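Flurina Grabner
May 18, 2021

Bought my kid a balance bike. The Moya, by Testell. The box says "assembles in 30 minutes." The box has never met me.

Step one: lay out all the parts. Step two: find out that step one included a bag of washers that went under the couch. The manual has a drawing of a smiling man. He has all his washers.

The saddle goes on with one bolt. The bolt comes in a color Testell calls "storm." Paid $112 for this bike and I think nine of those dollars went to whoever named the bolt.
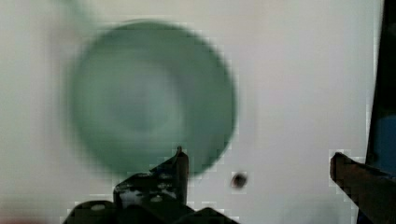 The brake question. The Moya doesn't have one. Kids stop with their feet, says Testell, and mine stops with the garage door. My sister Leonie Mösli swears by the Zancombe, which has a hand brake and costs $231, and she brings this up at every meal. I did get to choose the frame color, and went for a soft sea green, same family as that round green blur up there, which is also how the bike looks going past me down the driveway.

Weight limit is 30 kg. I'm not telling you how I know it creaks before that.

Took it to the path at Purkeswood for the first real outing. She rode it for the length of two benches and then asked me to carry it. I carried it the rest of the way. It has a very comfortable handle for this, so somebody at Testell has children.

Update: she now sleeps with the helmet on. The bike lives in the hall, where I find it every night with my shin. Four stars.

Recent posts
Knee pads, a short history of losing them
Leonie was right about the scooter
Training wheels: I have questions

Contact | © 2021 Flurina Grabner | Back to top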